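Notes on Returning an Office Desktop to Service 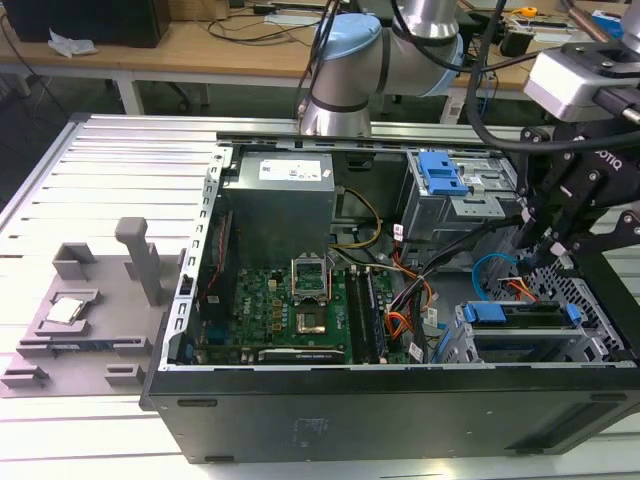 Workshop and Repairs

The purpose of this entry is to record, for readers who follow the repair notes on this site, the procedure I follow when an older office desktop is opened for a change of processor. Several correspondents have written to request it following the June entry on power supplies, and it seemed preferable to set the matter down once in full.

The computer is a black tower of the ordinary office kind, one of a number formerly in use at Kanska and retired when that office moved its accounts work elsewhere. It carries the stock number 3539 in my own register. Machines of this age are of modest value, but they remain entirely suitable for correspondence, household accounts and schoolwork, and I regard it as wasteful to send them for scrap while their principal parts are sound.

Preparation

The mains lead is to be removed before any other step is taken, and the power button held down for a few seconds afterwards. The monitor, keyboard and network leads follow. I then lay the tower on its side, so that the motherboard lies flat and faces upwards. Work on a processor socket should not be attempted with the case standing upright. A chip placed in a vertical socket will fall out, and a fallen chip has in my experience a marked tendency to land upon the pins.

The side panel is taken off completely and put somewhere it will not be stood upon. The screws go into a lidded tin. I formerly used a saucer, and gave up the practice after an incident with a sleeve.

My bench has a frame of silver aluminium extrusion, which I recommend to anyone fitting out a small workroom. Its one disadvantage is that small screws find their way into the grooves. It is also metal, and the usual care regarding static applies: a wrist strap is worn, and loose boards are never put down on the bare surface.

The interior

Readers who have not opened a case of this type may be reassured by how few parts there are. The power supply is the grey box with the white label. The label should be read before anything is ordered, as the ratings printed on it determine what the computer can support. The green motherboard lies beside it, with the processor socket and the memory slots next to one another. An expansion card is fitted along the edge of the board. The drives have their own corner, the optical drive in a cage with a blue plastic latch and the hard drive in a bay with a blue handle across it.

The use of blue for the parts intended to be moved by hand is a sensible convention, and one I should like to see observed more widely. A person with no training can release a drive from such a case without a screwdriver. I have handled far more expensive computers in which the same operation required the removal of half the contents.

The cables are another matter. The middle of the case is occupied by a bundle of them: a yellow and black power cable looping down to the board, orange wires going off towards the lower corner, and a light blue SATA cable near the drive cage. I do not disconnect cables which are not in the way. Where one must be moved, it is eased aside by the sleeve or the plug and never pulled by the wires. I make a pencil sketch of every connection before the first is undone. My friend Mirko Monti, who trained at the Bortolotti workshop and has been repairing office equipment for considerably longer than I have, regards the sketch as unnecessary. He has twice asked to borrow mine.

The processor

With the bracket raised, the socket lies open and its gold-coloured centre is exposed. This is the most delicate part of the whole computer. It is not to be touched, blown upon or wiped with a cloth. If a hair or a crumb of dried paste is found there, it should be lifted out with fine tweezers under a good light, and if the hand is unsteady that day the work should wait until the next.

A processor which is out of its socket requires a proper resting place. I keep the chip in a square recess in a grey printed plate at the side of the case, where it sits with its silver top uppermost and cannot slide. The plate has other raised blocks and pockets besides. Before I had it, chips were put down on a folded tea towel, a habit I cannot defend. Those without such a plate may use the plastic shell in which a new processor is sold, or the lid of a small rigid box, provided that it is clean and will not be mistaken for an empty one.

When fitting the chip, the following order is observed:

Hold it by its edges only.
Find the corner mark on the chip and the matching mark on the socket.
Lower it straight down, without sliding it into position.
Let go, and look at it from two sides.
Lower the bracket and secure it.

Closing the bracket calls for a certain firmness, and this alarms people on the first occasion. Some resistance is normal on sockets of this pattern. If the chip is visibly tilted, however, no amount of pressure will improve matters, and it must be lifted out and placed again.

Old paste is removed from the top of the chip with a lint-free cloth and a little isopropyl alcohol. Fresh paste is then applied, in a quantity no greater than a small pea. The cooler goes on last, its screws turned a little at a time in opposite pairs. Its fan lead is then connected. I mention this separately, having once closed a case, carried it upstairs and placed it under a desk before noticing that I had omitted to do so.

Dust

No entry on this subject would be complete without some remarks on dust. The perforated grille at the end of the case and the slotted rail along its side are there to admit air, and they admit everything else as well. I use a soft paintbrush, kept for this purpose alone, and a hand bellows. A domestic vacuum cleaner is not suitable for use inside the case, though its nozzle may be held nearby to collect what the brush dislodges. Fans should be held still with one finger during brushing.

Costs

I am regularly asked whether the exercise is worthwhile. A replacement processor from Clukwood, who deal in tested second-hand parts, came to 64 euros on the last occasion, postage included. The paste was already in the drawer. A comparable reconditioned desktop from Lometico was listed at almost 200 euros in the same week, and would have arrived with a hard drive of unknown history. The difference is not enormous, and a reader who places a high value on a free afternoon may reasonably prefer to buy. My own preference is for a computer whose contents I have seen.

I would advise against spending heavily on memory for a machine of this age. Two matched modules of moderate size will serve. Money is better put towards a solid-state drive, which makes a greater difference to daily use than any other change described on this site.

Before closing the case

The side panel is left off for the first start. I check that the fan turns, that the memory is reported correctly on the opening screen and that both drives are listed. The clock will very often be wrong, in which case the small round battery on the board is replaced at the same time. The computer is then switched off and unplugged once more, the cables are pressed clear of the fan, and the panel is refitted.

I keep a card for each machine, giving the parts changed, the month and the name of the person to whom it is to be passed on. The present card is number 159. Readers who wish to use the same layout may write to me at the usual address and I shall send a blank copy - please allow a fortnight, as I am slow with the post in summer.

The next entry will deal with the removal of adhesive labels from painted steel.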